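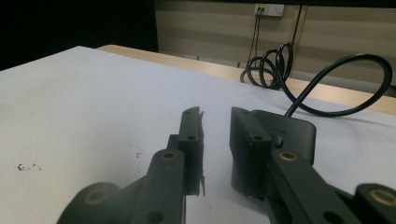
3.2 Table Surfaces and Placement

The Trundura study covered tables in shared workrooms at two sites, Griltulley and Sumusthorpe. Each room was fitted with tables before the study began, and no furniture was bought for it. Tables with a printed pattern or a strong wood grain were left out at the selection stage. The tops that remained were plain and light in color. Figure 3 shows a white top with a flat, matte finish and a faint gray cast, extending back toward the wall. Its surface is largely clean.

Light tops were preferred for the cleaning survey reported in Section 4. Crumbs, pencil marks and drink rings stand out against them, and staff at both sites were used to judging such marks by eye. A matte finish also gives less glare under ceiling lights. The same finish has a drawback -- fine scratches hold dirt, and a top that has been scrubbed for years may look dull even after it has been washed.

3.3 Daily Use and Cleaning

Tables were in use for nine weeks, beginning in May. Users were asked to clear away their own materials and to wipe the top with a damp cloth at the end of each session. A second wipe with a dry cloth was requested at Griltulley only, where the tap water leaves a pale film. No polish or wax was allowed during the study period.

Staff recorded the state of a table on the Sayegh surface sheet, which has four grades: clean, largely clean, marked and soiled. A table was graded before the first session of the day. In all, 400 sheets were returned, of which 40 were set aside for missing table numbers. The sheet does not separate loose dirt from permanent stains, and this limits what can be said about older tops.

Placement against a wall was treated as a separate factor. The back edge of such a table is hard to reach, and dust gathers where the top meets the wall. Staff at Sumusthorpe were therefore told to grade the back strip on its own line of the sheet. Griltulley adopted this practice on 10th June, and its earlier sheets give one grade for the whole top -- these are kept apart in Table 2.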